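Notebook Home | Entries | Materials | Protocols | Older

Lallwood bench, October, cork glue trial, entry 14
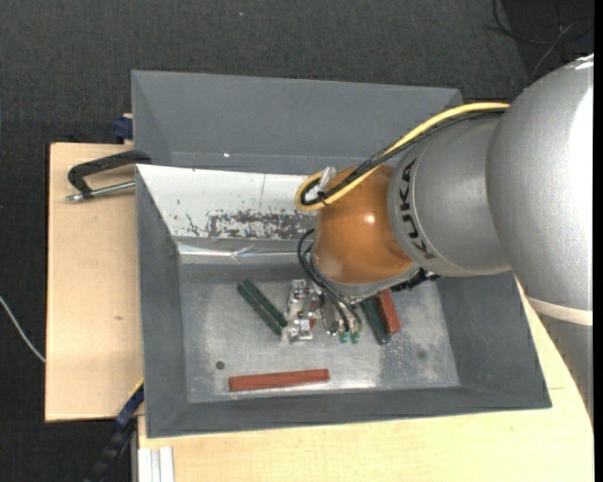
Grey bin on the wooden table.

Started at 9:40. I continue with the cork tiles from Jostulitz. The last time I let the glue rest too short and two corners came up during the night, so today I wait 31 minutes before pressing.

Glue is Stendetine, the thick one, thinned with 4 parts of water to 42 parts of glue by weight. I wrote in the previous entry that the thin mix soaks into the cork and leaves a dark border. This mix stays on top, and the border is much weaker. I can still see it when the tile is held to the window.

Pressing under the flat stone, cloth between. The cloth sticked a little at one edge. Next time use the waxed paper from the Layug packet, if there is any left. Please do not use it for the sandwiches.

14:10. Edges are flat. The center of the second tile sounds hollow when I knock on it. I think I spread from the outside to the inside and closed some air there. Question for colleagues: does somebody still have the toothed spreader with the small teeth? It is not in the drawer.

To do: repeat the second tile, weigh again after drying, write the room humidity on the sheet (I forgot it again).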